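Vellano Bread Basket, oval: my opinion after one winter

I bought this basket in December, together with the beige storage canister of the same shop, and I use both every day. I write mostly about the basket, but I will say a few words about the canister too.

The basket is brown wicker, with a braided rim. The rim is the best part. It is firm, and it does not scratch the hand when you carry the basket to the table. My older one from Brirkar had sharp ends sticking out already in the second month, and my neighbor Wubit Tesfamariam had the same problem with hers.

The size you must check before you order. One small long roll goes in well if you lay it diagonally. A full baguette does not fit, and the shop page should say this more clearly. For sliced bread I prefer a plate, as the slices fall over on each other.

Cleaning is slow. Crumbs go between the weaving and I must turn the basket over the sink and knock on it. I tried a wet cloth once and it took the whole night to dry, so now I use only a dry brush. 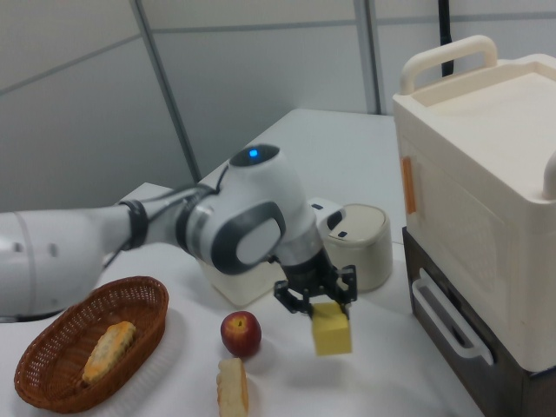 The canister has a round flat lid and a small latch at the front. The latch was stiff for the first 20 days and then became normal. I keep oats in it, and they stay dry. It is a plain thing, but it looks nice next to the basket.

I give the basket 4 stars from 5 and the canister the full 5. If Vellano makes a longer basket I will buy it.

Eyerusalem Ayele
Sunday, March 3, 2019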